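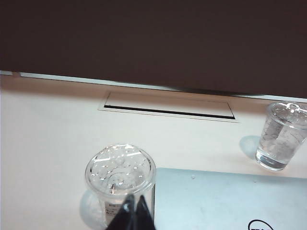
Tundport lab tour: software for picking up clear cups

Posted Jul 5, 2018
Filed under: Visits

Tendura opened its Tundport office to visitors for one afternoon, and I went with 14 other people from the regional automation group. The office is one floor of desks with an exposed ceiling. Most of the staff write software. The arm itself is bought in, and they would rather talk about the code on top of it, so that is what this report covers.

Lefteris Zervas runs the perception side and led the first half. The subject was clear plastic on a white desk. A clear cup gives a depth sensor very little to work with. Some of the light goes through the wall, some bounces off the lid, and the depth map comes back with holes where the cup should be. Put that cup next to a shiny laptop lid and the holes start to run together.

Their perception package is called Woo. It does not try to repair the depth map. It takes the color image from the wrist camera, marks the pixels that belong to a cup, and fits a simple shape to the outline, with the desk plane as the floor. Zervas said the desk plane is the one thing they trust completely, and they measure it again whenever a desk is changed. Lids cause more trouble than walls. A lid full of highlights gets split into several small objects unless the outline of the whole cup is found first.

He showed us two versions of the mask side by side on a monitor. The older one had counted the shadow beside the cup as part of the cup, so the grasp point landed too far over. The newer one was trained with the shadows labeled as their own class. I asked how much labeling that took. He said one person worked on it from last September until the end of winter.

Water was another question from the group. A cup with water in it bends whatever is behind it, and the waterline can look like a rim. Woo reports the waterline as a separate value, and the planner uses it to set how fast the cup may be moved. For the moment they only have three settings: empty, low and high.

Woo, desk side

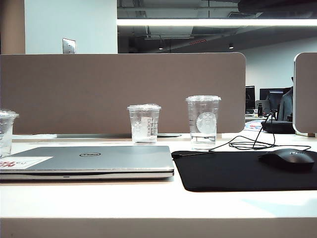 Cups, laptop and mouse on one of the desks at Tendura.

Kosmas Karamanlidis took over for planning and control. His part is called Atow. It receives the cup shapes from Woo and looks for a path for the gripper that stays clear of everything else on the desk. The laptop goes in as a flat box with some padding on each side. The divider behind the cups goes in as a wall. Cables are harder. A mouse cable lying in coils has no useful box, so Atow marks the whole patch as an area to stay above.

With cups standing close together or right up against a laptop, the choice of approach direction matters more than the path. Atow tries 32 directions for each cup, throws out the ones where a finger would touch a neighbor, and ranks what is left. The planning time limit is 4 seconds. If nothing has passed by then, it picks a different cup and comes back later.

Karamanlidis spent a while on the last stretch of the approach. The fingers hide part of the cup from the wrist camera as they get close, so the mask shrinks just when it is needed. Atow freezes the cup position before that point and finishes the move on the last good estimate. Grip force is limited in the controller, with the width of the gap between the fingers as the check. He wants to replace the frozen estimate with tracking from a fixed camera, but the two cameras do not yet agree well enough on position.

The tool I would have liked to take home is the log viewer. Every attempt is saved with the images, the masks, the candidate directions and the force readings on one timeline. You can drag back to the moment a plan was chosen and rerun it with other settings. It keeps 30 days of attempts, and older ones go to an archive that is slow to open.

We ran over, and the question period was short. Somebody asked about glass. Zervas said they have not started on it.

Slides from both talks are to be sent to everyone who signed the list at the door. Parking is behind the building, entrance from the side street.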